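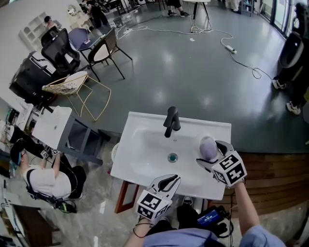
Bartosz Jakubowski would like your timestamps, please

2/19/24

Print | E-mail

Bartosz Jakubowski has a theory that every robotics problem is a clock problem wearing a hat. He leads the perception software at Woltatden, where people with hand-held grippers pick things up and put them down so that a robot arm can later be taught to do the same. His share of it is Didora, the package that works out where each gripper was at every moment.

"People come to me and say the policy is bad, the arm grabs beside the object," he says. "I ask to see the timestamps. Then they go quiet."

The grippers carry white cubes printed with square black-and-white markers. Didora finds the squares, works out the pose of the cube, and from that the pose of the fingers. Jakubowski describes this as the easy part, in the tone of a man who spent last winter on it.

What went wrong last winter was lag. One camera stream was arriving 13 milliseconds behind the rest, and Didora was matching frames by arrival time. A hand moving over a sink can cover a fair distance in that time, and the software put the fingers somewhere they had already left.

"The plots were beautiful. Very smooth. I showed them in a meeting," he says. "They were smooth and wrong, and I had picked the colors myself."

Didora now stamps frames at capture and refuses to start if the clocks disagree by more than 2 milliseconds. The refusal comes with an error message, which he wrote late at night and has been asked to make more polite. He is considering it.

Then there is the matter of hands. A cube facing the wrong way, or tucked behind a forearm, gives the tracker very little to go on. The early version guessed. The current one marks the stretch as lost, fills it from the motion sensor if the gap is short, and throws it out if it isn't.

"I was against throwing out," he says. "I am a person who keeps old chargers. But a bad pose with high confidence is worse than a hole. A hole, you can see."

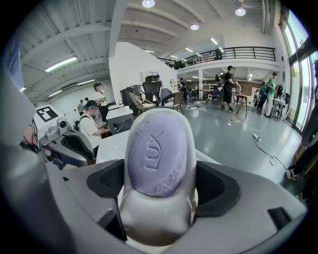 The planner has opinions too

Once a recording survives Didora it goes to Lasesard, the planning side, which checks whether an arm could follow the same path. A human elbow does things no sensible arm will attempt. Of the first 200 recordings they fed in, Lasesard rejected 101, and the two teams spent a week of February being very courteous to each other in writing.

Part of the trouble was a joint limit typed in degrees where the planner wanted radians. Jakubowski won't say whose file it was. "It was my file," he adds a little later.

The rest were real. People twist their wrists at the end of a reach, and they hardly notice doing it. The team tried asking them not to, with the result that everyone moved as if carrying soup. Now the wrist is left alone and Lasesard looks for another arm posture that keeps the fingertips on the same path, with a small tolerance he describes as "negotiated."

The next job is a replay tool, code name Jasińska, that lets an operator scrub through a take with the camera view and the tracked pose side by side. It works on his laptop. He is aware of how that sounds.

Asked what he would change if he could start again, he thinks for longer than he has about anything else.

"Fewer cables," he says. "And I would log everything in one time zone."

Print | E-mail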